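Care of Recessed Wells and Serving Counters
Housekeeping Guidance, Terkness Residence Dining Rooms

Applies to all floor pantries and the two self-service counters. Questions should be directed to Hashini Marikar, Household Services, extension 134.

General

The recessed wells are to be wiped at the close of each meal service and cleaned in full every Monday before 3 p.m. Residents who use the counters outside meal hours are asked to replace the lids when they have finished. Lids should be lifted by the knob and set down on a folded cloth. They should not be slid across the counter, as the underside of the lid will mark the surface.

Lids

Wash lids by hand in warm water with a small amount of dish soap. The ridges on the upper face hold grease and should be cleaned with a soft brush, following the rings around. Rinse well and dry at once with a clean towel. Water left to stand in the ridges leaves pale spots. Where spots have already formed, apply white vinegar on a damp cloth, leave for one minute and rinse.

Check that the knob is firm before the lid is returned. A loose knob should be reported and the lid taken out of use. Replacement knobs are kept in drawer 46 of the ground floor store.

Rims

The bronze-toned rims have a brushed finish and scratch easily. Steel wool, scouring powder and the green side of a sponge must not be used on them. A cloth wrung out in plain water is sufficient for daily care. Wipe around the rim in one direction, then run a dry corner of the cloth along the line where the rim meets the counter. Crumbs collect in this joint and are best loosened with a wooden toothpick.

Polishes intended for brass are not suitable. Ottmar Seidel of the maintenance office has asked that any rim showing dull patches be left alone and entered in the repair book.

Counter Surface

Clear the counter before cleaning and work from the back edge toward the front. Use a soft woven cloth, rinsed often. Coffee, tea and curry stains should be treated the same day with a paste of baking soda and water, left for three minutes and wiped away without rubbing. Bleach is not to be used in the pantries.

Cloths

White cloths are reserved for counters and lids. Colored cloths are for floors and bins. Used white cloths go into the laundry at the end of the shift and are not to be left on the counter overnight. Each pantry receives 96 cloths per month, and additional stock may be requested from Fathima Munshi. 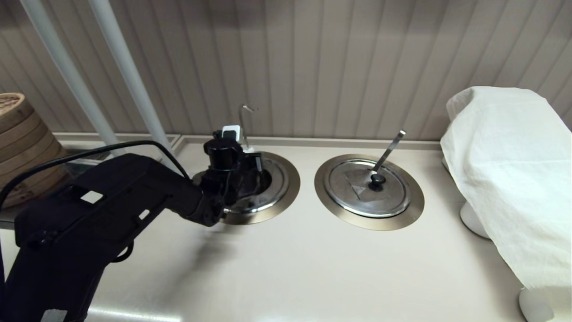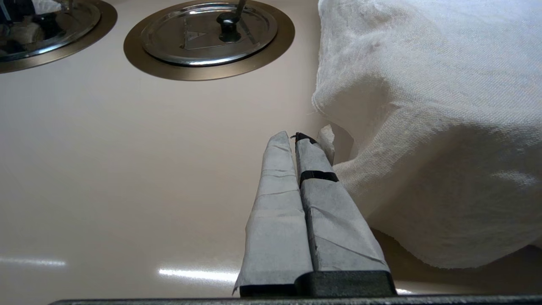

Round fixtures with bronze-toned rims and silver-colored lids, set into the counter.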